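3. Planning and Budgeting the Cell

This section applies to the Rieger board-service package with the Clendov gripper. Complete it before submitting a purchase request. Installation begins in Section 4.

Figure 3-1 shows the gripper working at the processor socket with the board left in its case.

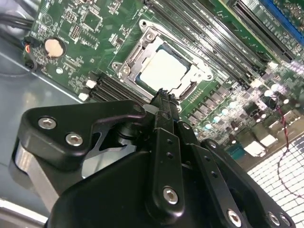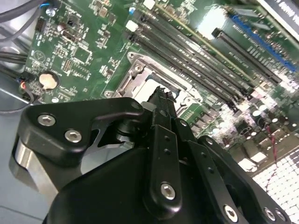 Figure 3-1. Gripper at the CPU socket. Finger tip at the lever just below the processor (first view); finger tip below the socket, memory slots to the right (second view).

3.1 Before You Request a Quote

1. List every board type the cell will handle. Enter each revision on its own line of the planning sheet.

2. For each board type, measure the clear height over the socket with the case open. The gripper needs 70 mm. Measure to the lowest obstruction, including cables.

3. Record the tallest part next to the socket. Capacitors and memory slot latches are the usual limit on approach angle.

4. Decide whether boards will be serviced in the case or on a fixture plate. In-case service needs the long finger set, which is ordered separately.

5. Send the planning sheet to the Westitport sales office. Quotes are issued against the sheet and cannot be changed by phone.

NOTE: Loose fan and front-panel wires must be tied back before each run. Allow operator time for this in the labor estimate.

3.2 Budget Lines

6. Enter the arm, controller and gripper as capital equipment.

7. Enter finger sets as consumables. Replace a set after 2000 lever cycles or when the tip shows visible wear. Order one spare set per cell at the start.

8. Enter scrap boards for teaching. Plan on four of each type. Boards with bent socket contacts are acceptable for lever teaching but must not be used for processor placement.

9. Add 33 hours of integrator time for the first board type. Later types that share the same socket are quoted individually.

CAUTION: Do not budget for teaching on production boards. Socket damage during teaching is not covered by the warranty.

3.3 Delivery and Site

10. Allow 96 days from purchase order to delivery at the dock. Orders received in December ship from the Vatport warehouse after the year-end inventory, and those days are added to the lead time.

11. Confirm that the bench is grounded and that a separate circuit is available for the controller.

12. Reserve floor space for the open controller door as well as the cell footprint. See drawing in Appendix B.

NOTE: Prices in the Rieger parts list were last revised 29 July 2019. Request a current list if yours carries an earlier date.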